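Pushing before picking

I've been promising Tâm Cao a proper write-up of our pushing experiments since February, so I'm finally sitting down with a big mug of tea to do it. The question was simple enough: if blocks are packed too close to grab, can an arm learn which one to nudge first?

Our method, which we call Zeler, scores every possible push by how much open space it expects to make around each block. Trí Đỗ trained it on 2000 simulated clusters, and then we gave it 400 real ones - a long couple of weeks, but such fun!

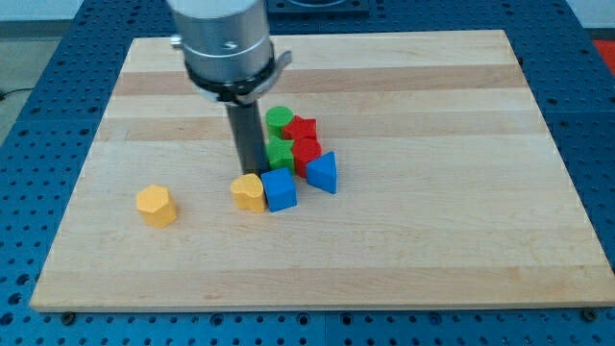 A tight cluster on the board, with one yellow block off on its own.

Zeler needed 628 pushes to get through the whole set, and our old rule of always pushing the outermost block needed 133 more. I was so happy I called Lụa La right away (sorry about the hour, Lụa!). Stars are still our weak spot, as their points catch on the neighbors, and I'd love to try a softer fingertip next.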